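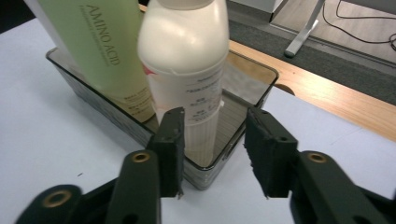 El programa que estamos escribiendo en Celter tiene que responder a una pregunta bastante modesta: en qué momento de una grabación empieza el agarre. Llevamos desde la primavera con esto y en la galería de junio quiero contar por dónde vamos, con pocas fotos y bastante texto, como me pidieron en los comentarios del mes pasado. La vista desde la pinza manual es la que usa el detector, y la botella blanca con la etiqueta impresa es un caso que me gusta mucho, porque las dos almohadillas están ya una frente a la otra, delante de la parte baja del envase, y en un solo fotograma no hay manera de saber si la mano va a cerrar o va a retirarse. Además las botellas están de pie dentro de una caja oscura y brillante, y la tapa de la caja devuelve un reflejo pálido de la botella que el primer modelo tomaba por un segundo objeto.

Categoría: Software y percepción / Galerías
Junio, por Oleksandra Semeniuk

El reflejo

Empiezo por el problema que más tiempo nos ha quitado. El detector de objetos trabaja con cada imagen por separado, y para él una mancha vertical y clara sobre una superficie negra es una botella con la misma dignidad que la otra. Le ponía una caja, le daba una confianza alta y la pasaba al planificador. Dizon, que es nuestro planificador, es muy obediente: si le dan dos objetivos, calcula dos aproximaciones, y una de ellas terminaba por debajo de la tapa.

Probé primero a subir el umbral de confianza. Fue una mala idea, perdimos botellas verdaderas en las tomas con poca luz. Después Yurii Dmytriv propuso seguir cada detección durante varias imágenes y comparar cómo se mueve con respecto a la superficie. Un reflejo se desplaza de otra manera cuando la cámara avanza. Con una ventana de 600 milisegundos la regla ya separa bien los dos casos en casi todas las grabaciones que hemos revisado. En las más cortas todavía no, y ahí lo dejamos marcado para revisión manual.

La máscara de la pinza

Los dedos ocupan la mitad inferior de la vista, y como van fijos a la cámara, es tentador recortar esa zona con una máscara dibujada a mano y olvidarse. Así lo tenía yo. El inconveniente es que las almohadillas se mueven al abrir y cerrar, y que la goma o espuma se gasta: los bordes de abajo están deshilachados y la máscara dejaba siempre unos flecos oscuros que el segmentador quería explicar de alguna forma.

Ahora la máscara se calcula en cada imagen a partir de la apertura. Para medir la apertura usamos los ojales dorados que los dedos llevan cerca de las almohadillas. Son redondos, tienen un brillo distinto al plástico verde casi negro y se encuentran con una búsqueda muy sencilla, sin red neuronal. Hryhorii Kravchuk escribió esa parte en una tarde y yo tardé bastante más en escribir las pruebas. Si uno de los ojales no aparece, se toma la última medida válida, y si faltan los dos, el programa se calla y guarda un aviso.

El texto de los envases

Una lectora preguntó si leemos las etiquetas. La respuesta corta es que las leemos cuando se puede. En el envase verde se distingue AMINO ACID en letras verticales, y el lector lo encuentra solamente si giramos antes el recorte. En el blanco la letra es demasiado pequeña para esta distancia. Guardamos el resultado como una pista y nunca como una identidad, es decir, el nombre leído ayuda a emparejar el mismo objeto entre dos grabaciones, pero no decide nada por sí solo.

Ustyna Zhuravel no está de acuerdo conmigo en este punto. Ella quisiera dar más peso al texto, sobre todo en las tomas donde hay varios envases de forma parecida. Le he prometido una comparación con las mismas grabaciones y los dos criterios. Todavía se la debo.

Etiquetar en Clirkik

Clirkik es la herramienta interna donde marcamos el inicio y el final de cada agarre. Las grabaciones van a 30 imágenes por segundo y la línea de tiempo permite avanzar de una en una con las flechas. Parece un detalle sin importancia, pero antes había que arrastrar el cursor con el ratón y dos personas casi nunca marcaban el mismo instante.

Este mes hemos pasado por ella 200 demostraciones. De estas, 40 fueron marcadas por dos personas sin ver la una el trabajo de la otra, para saber cuánto nos equivocamos nosotros antes de hablar de cuánto se equivoca el programa. La diferencia más grande aparece en los agarres lentos. Unos marcan el inicio cuando los dedos empiezan a cerrarse y otros cuando tocan el envase. Hemos escrito la definición en la guía (vale el primer movimiento de cierre que ya no se interrumpe) y habrá que repetir una parte de las marcas.

También he cambiado los colores de la línea de tiempo. Florin Hodoroagă me avisó de que no distinguía bien el tramo de aproximación del tramo de agarre, y tenía razón, eran dos verdes muy cercanos. Ahora uno es azul y lleva además un rayado.

Lo que queda pendiente

El detector de inicio funciona bien con envases rígidos y de pie. Con tubos altos y un poco inclinados, como el verde, el eje estimado sale torcido y Dizon propone una orientación de muñeca que una persona no elegiría. Sospecho del ajuste del cilindro, que no es la forma adecuada para un cuerpo plano. Quiero probar una caja orientada, más simple, y dejar el cilindro para cuando la sección lo justifica.

La otra tarea es la sincronización entre la apertura medida en la imagen y la marca de tiempo del archivo. Tenemos un retraso pequeño, constante dentro de una grabación y distinto entre grabaciones. Por el momento lo corregimos a mano.

Si alguien de la oficina de Ciltport quiere ver el código de la máscara, está en la rama de junio, con las pruebas incluidas. Las correcciones a mi español también se agradecen, como siempre.

Entradas relacionadas
Galería de mayo: calibrar la cámara sin perder la mañana
Dizon y las aproximaciones desde arriba
Guía de marcas para Clirkik, segunda versión
Superficies brillantes: qué guardamos y qué descartamos
Cómo nombramos los archivos de una demostración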